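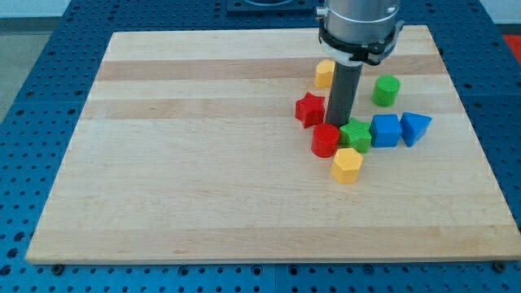 I have a soft spot for little wooden blocks, so I'll own up right away that this month's item is mostly me gushing about them. Stars, cylinders, those chunky six-sided ones that always get stacked first — I could sort them all afternoon (and last week I pretty much did!).

Our Gastwood shape sets have gone out to 46 families since January, and the notes coming back have been lovely. Katalin Pap wrote that her twins use the red stars as pizza toppings and won't hear of anything else. Fine by me!

A few of you asked what to play on. I like a plain maple board, something pale, so the reds, yellows and greens really pop. Carpet is hopeless, everything tips over and you end up finding a cylinder with your heel at midnight. A board also slides onto a shelf with the blocks still on it if dinner's ready and the castle isn't.

For cleaning, wipe them with a damp cloth and let them air out overnight. Please don't soak them — I did that to my first set and the paint has never forgiven me.

We have 2 spare sets at the Balmont store if you'd like to borrow one before buying. Ask at the front counter, and bring back all the stars, please. I will check.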